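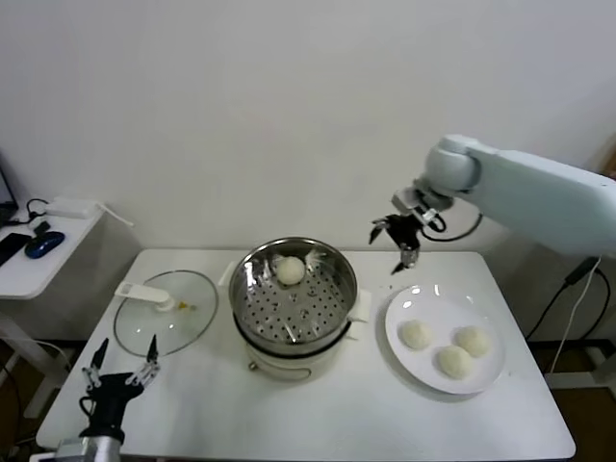 Planning and Budgeting for a Two-Arm Kitchen Handling Station

Student project report, Oltcombe, Department of Applied Engineering
Written by Ismael Bastos for the equipment planning course

Where the project started

When our group was handed this topic in November I was a little disappointed, I will admit. Others in the course got to build things, and we got a spending limit and a blank sheet. The limit was $3000 for everything that was not already in the lab, and the question was what a two-arm station would need if it were going to spend a whole term moving food in and out of ordinary cookware. By the end I had grown very fond of the question. Most of the money in a project like this gets talked about as if it were all arms and motors, and our arms were already paid for. What was left was the long tail of smaller stuff, and the long tail is where a student budget goes to die.

The task we planned around is a simple one: steamed buns are moved between an electric steamer and a plate. We chose it together with our supervisor because the items are cheap, the buns are soft enough to show up a bad grip, and the steamer has a rim that a gripper has to clear every single time.

What we already had

The lab owns the two arms, the grippers, the table and the control computer. We were told not to put a price on any of these, which I found hard, because it makes the total look much friendlier than it should. Anybody starting from nothing should read our total as the cost of finishing a station that somebody else began.

We did write down the condition of everything, and I would recommend that to any group doing the same. It took us one long afternoon and a great deal of tea. We went through fasteners, cables and finger pads, and we noted which parts could be replaced from a local shop and which had to be ordered with a wait. The waiting turned out to matter more for our plan than the prices did.

How we split the money

We sorted every purchase into one of 7 headings: fingertips and pads, cables and strain relief, cookware, tableware, food, cleaning supplies, and a reserve. The reserve caused the longest discussion of the whole project. I wanted it small, so that we could show the money being put to work, and the rest of the group wanted it large. They won, and I am glad of it now.

Our first full list came to $1787. That included two sets of spare fingertip pads from Lindgren, one replacement cable for each arm, a second steamer of the same model, and enough plates to survive a clumsy month. We felt quite proud of that number, and then we showed it around.

The second steamer was the item people asked about most. Our reasoning was that a station like this gets tuned to one particular pot – the height of the rim, the way the handles stick out on either side, the place where the lid is put down. If the pot is damaged and the shop has changed to another model, then a good part of the tuning has to be done again. Buying two at once costs a little now and may save a week later on.

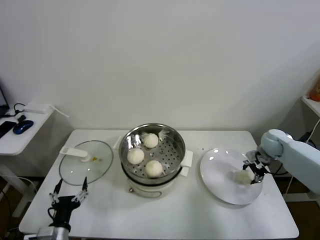
Zovinell wrote back on the draft that a second steamer was sensible but that we had been far too hopeful about the buns. Food is the one line in the budget that never stops, the note went on, and a group that counts on one pack a week will be buying one a day before the term is half over, so please work out the cost per session before anything else and send me the list again.

That was a fair point and a slightly embarrassing one. We had treated food as a single purchase. We went back, planned the sessions properly, and decided on a mix: fresh buns for the sessions that would be judged, and day-old ones for practice and for setting up. The food line rose to $345 for the term, and the total was moved up to match. The reserve took the blow, which I suppose is what it was there for.

The same note made us look again at cleaning supplies. Flour and crumbs end up on the tabletop and want wiping between sessions, and the moving parts near the fingertips should not be wiped with anything wet. We added soft brushes and a box of dry cloths. These are very small sums, but they had not been on the list at all, and I would rather find them in November than halfway through somebody else's demonstration.

Choosing suppliers

We asked two suppliers for quotes on the pads and cables, Lindgren and a smaller shop in Gornport. Gornport was cheaper on the cables and wonderfully patient with our questions over the phone (I called a lot, usually at nine in the morning, and always got a cheerful answer). Lindgren was dearer but could promise a delivery week in writing. In the end we split the order: pads from Lindgren, since a late pad stops everything, and cables from Gornport, as the old ones can carry on for a while.

For the cookware we simply went to a household store. We did think about a laboratory catalog, but the whole idea of the station is to work with things people have at home.

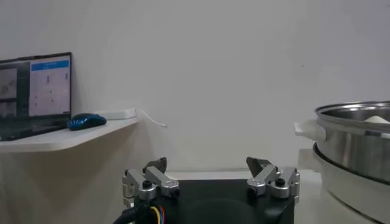
Space was the other matter we had left until too late. A budget tells you what to buy and says nothing on where it goes, and our draft plan had no place set aside for the spare pads, the brushes or the second steamer. We made a floor sketch with a reach line marked for each arm, and the rule we wrote under it is that nothing is stored inside either line. A closed cabinet went onto the list for that reason. It was the last thing we added and the only piece of furniture.

What we would do differently

I would start with the sessions and work back to the shopping, as Zovinell suggested. We began with objects, because objects are pleasant to look up and compare, and so we had a very good list of pads long before we had any idea how many hours those pads would be used.

I would also ask for the delivery times on the same day as the prices. We asked for them separately, two weeks apart, and had to redo our calendar when the answers came in.

And I would keep one shared sheet from the first meeting. We had three going at one point – mine, a tidier one, and one that only held cables – and merging them took most of an evening.

The final list, with both quotes and the floor sketch, is attached as the appendix. The order for the pads goes in first, once the department has signed it.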